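Nevari hand-held gripper pair – worth buying?

tannous_lab
We have had a pair of the Nevari grippers on loan for 14 days and need to decide before the price changes in July. The task set is plain tableware: a plate and a tray, both hands. My complaint is the cable. Each unit is wired, and on wide moves I notice the drag.

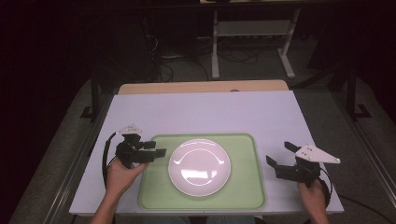 Both units at the tray, one cable down each side of the table.

kerbstone45
Drag is a routing problem. Clip the cable at the elbow and leave slack. I would look at the fingers first. What state are the pads in?

tannous_lab
Rubbing a bit on top. Grip on the plate rim is acceptable, grip on the tray lip is better.

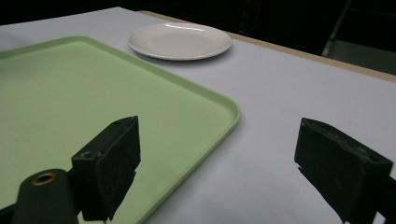 Pads open, plate behind the tray. Scuffing on the right-hand pad.

Brian Tanui
I wouldn't call that acceptable on a loan unit. We changed pads on our Elus pair after 50 hours and they looked cleaner than yours. Ask Nevari what a spare set costs and whether the block comes off without stripping the mount.

kerbstone45
Disagree. Scuffed faces still hold. Frayed edges are a different matter, as they catch on thin rims. Post one of those.
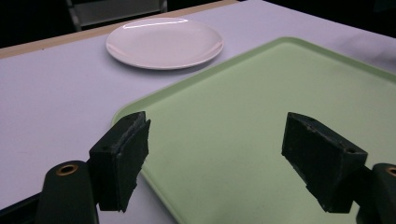
Finger edges over the tray. Left one is ragged along the bottom.

kerbstone45
Fair enough, that one I would replace.

Brian Tanui
As I said. Get two spare sets written into the quote – Sodosdale charged us 40 for one and took 14 days to send it.

tannous_lab
Asked for both. I still prefer the weight of these to the Elus, so it comes down to the pads. Will post the quote.

Contact the moderators | © Sodosdale Bench Forum | Back to top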